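Reducing Water Loss in Student Housing: Report on the Tusmont Hall Survey

Prepared by Hường Phan and Toàn Ninh
Submitted Mar 14, 2026

1. Purpose

This report presents the findings of a one-semester study of water use in Tusmont Hall, a residence with 204 bedrooms. The study was undertaken to determine how much of the building's water use could be traced to leaking fixtures, and whether low-cost repairs would justify a wider program.

2. Method

Meter readings were taken at the same hour each morning and night throughout November. The overnight figures were used to estimate background flow, as demand is lowest between 2 and 4 a.m. Dye tablets were placed in the tanks of 214 toilets, including those in the shared bathrooms on each floor. A fixture was recorded as leaking if color reached the bowl within 15 minutes without a flush. Residents were told of the test by notice and could decline entry.

3. Findings

Of the toilets tested, 18 were found to leak. Most were on the third floor, where the original flappers had not been replaced during the last renovation. Overnight flow on that floor was also the highest in the building. Background loss for the month came to 1,922 gallons — less than the authors had expected, but steady from week to week.

Faucets and showers were inspected by eye only. Their contribution is not included in the total.

4. Discussion

A worn flapper is inexpensive and can be changed without special tools. The main cost lies in finding the faulty units, as a slow leak makes little sound and residents seldom report it. 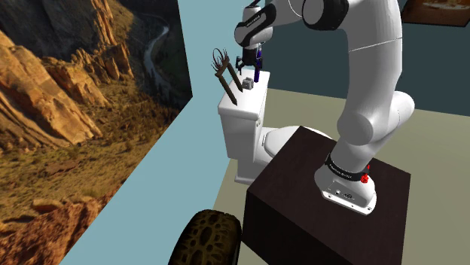 The authors recommend that dye testing be repeated once a year, before students return in the fall. Results should be kept by room number so that repeat failures can be identified.

5. Limitations

The survey covered a single building and a single month. Readings for two nights were lost when the meter room was locked, and those nights were left out of the averages.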